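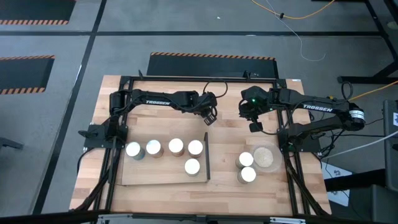
Sorting small cups and dry goods on a butcher-block top

I love this little job! It sounds like nothing — a few cups, a board, a bowl of something dry — but set it up well and you can portion out rice, seed, sand for candle jars or coarse salt without sweeping the floor afterward. I've been doing it one way or another since my first kitchen on Comine Street, and I still get a small thrill when the last cup goes in its place and the tabletop is clean.

Start with a board on top of the table

A butcher-block top is a wonderful surface, warm and kind to the hands, but grit works into every seam between the strips. So I put a thin board down first and stand my cups on that. Pale wood is my favorite, though a tray with a low rim works nicely too. When I'm done I lift the whole thing, carry it to the sink or the bin, and tip it. One trip!

Pick a board that covers less than half the table. My old one took up nearly everything and I ended up balancing the bowl on a chair, and you can guess how that went.

Give the cups a home side and a working side

Keep the cups that are waiting on the board, and bring only a couple over to the bowl at a time. With five on the board and two beside the bowl you can see at once where you are, even if the phone rings halfway through. Milovan Kneževič taught me this when we were filling seed cups for the garden swap in November. Before that I had every cup crowded around the bowl, and I kept knocking them with my sleeve.

A loose row is fine. You don't need them lined up like soldiers, just far enough apart that your fingers fit around each one.

Put a divider between the two sides

An upright strip along the edge of the board does two things. It stops stray grains from rolling across, and it gives your eye a line to work to. Mine is an offcut from a shelf, held with two dabs of removable putty. A ruler on its edge will do in a pinch, if you prop it at both ends.

Use a clear bowl

This made the biggest difference for me. With a see-through bowl you know how much is left without leaning over it, and you notice a stray husk or a bit of string before it lands in a cup. Fill it low. I used to heap mine right up and every scoop sent a little avalanche over the side. A shallow layer takes more refilling, but I'd much rather top it up!

Set the bowl on the bare wood beside the working cups, close enough that the scoop travels only a few inches. Long trips are where the spills happen.

Scooping

A coffee measure is good for rice and barley. For sand or fine salt I like something with a straight edge so I can level it off with the back of a knife — the cups come out so even that way. Level it over the bowl, never over the board. Tap the scoop once before you move it.

Borislav Spahić swears by a folded card as a chute for narrow jars, and I have to say he's right. An old birthday card is just about perfect. Crease it down the middle and let it open by itself.

Cleaning up the wood

Go over the table with a dry brush before any damp cloth touches it. Wet first and the dust turns to paste in the seams, then you're in there with a toothpick for the rest of the evening (ask me how I know). Brush along the strips, never across them. After that, a barely damp cloth, then a dry one.

If grit has already settled in, the narrow nozzle on the vacuum will lift most of it. A little mineral oil on a soft rag a couple of times a year keeps the top looking lovely, and the crumbs seem to brush off easier too.

Storing what's left

Pour leftovers back through a funnel into a jar with a tight lid, and write the month on a bit of tape. Sand gets its own jar with a big label, well away from the pantry shelf!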